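OK so our robotics club has been heads down for weeks and I've been terrible at posting. Long thread to make up for it! (25 January 2023, for anyone reading this way later)

Quick background. We're a student club, we meet in the basement of the engineering building, and this year our project is lab automation. We're trying to get an arm to pick up well plates and put them down where they belong. We named the project Lilora. There was a vote. I voted for something else and I have come around.

Almost all of the work is in simulation right now, which I thought I would hate. I joined to touch metal! But I've learned more since August from breaking things in the simulator than I did in a whole year of waiting for my turn on the real arm.

Our first task is called Eltard (don't ask, it was somebody's typo in a file name and it stuck). One plate, one holder, pick it up, hold it, put it back. Sounds like nothing. Took us most of the fall.

The thing that got us is the rim. A plate sitting down in a holder doesn't give the fingers much to grab, so you have to come in at the right angle or you just bump the holder and shove it across the bench. We have so many recordings of shoving. I kept a folder of the good ones.

Rónán Doherty fixed a lot of this by making the approach slower for the last little bit and having the wrist match the angle of the plate before it goes down. Before that we were matching the angle and going down at the same time, and the fingers kept arriving crooked.

And then we started turning the holders! Every run now loads with the stuff on the bench at slightly different angles. Our success rate fell off a cliff the first night and I was so happy, because it meant the old version had just memorized where everything was. Better to find that out in January than at the demo.

Numbers for the people who like numbers: 111 runs on the new randomized setup, saved and labeled by hand. The labeling was me and Fiachra Carroll and a very large bag of pretzels.

We label every run one of 3 ways: clean, messy, or fail. "Messy" means the plate made it but something else got bumped on the way. We argue about messy a LOT. Fiachra is strict. I am a softie.

If you're starting a project like this, write your labels down before you start watching runs. We didn't, and we had to go back and redo the whole first batch.

The wrist view is my favorite part of the whole thing. We used to train with only the overhead view, and the gripper would block the plate right when you needed to see it most. With a view from the hand you keep the plate in sight for much longer, even with the fingers poking in at the sides.
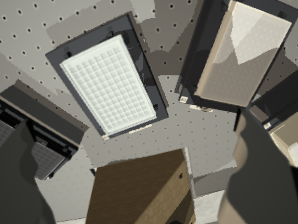
The other thing we changed was clutter. For ages we trained with just the plate and its holder, and the policy got weird the moment anything else showed up. Now there's always other boxy stuff nearby and it has to deal with it. It deals with it pretty well! Dark things next to dark things still trip it up sometimes.

Shadows too. We move the light for every run now. I spent a whole evening convinced I had a bug in the depth code and it was a shadow on the side of a holder. Rónán spotted it in maybe a minute — I've forgiven him.

What's next: the real arm. We get bench time next month and the plan is to run Eltard exactly as is, no tuning, and see how bad it is. I'm guessing pretty bad. I can't wait.

After that comes the second task, Lusetti, where the plate has to go from one holder to a different one. We have a rough version that works when both holders are lined up straight and falls apart when they aren't.

If you're a student here and this sounds fun, come by! You don't need to know how to code. Three of our new people had never opened a simulator before the fall and one of them now runs our whole scene setup. We'll find you a job, and there are usually pretzels.

Replies are open if you have questions about the labeling stuff, I could talk about it all day. Going to bed now, there's a batch running overnight and I promised Fiachra I wouldn't sit up and watch it.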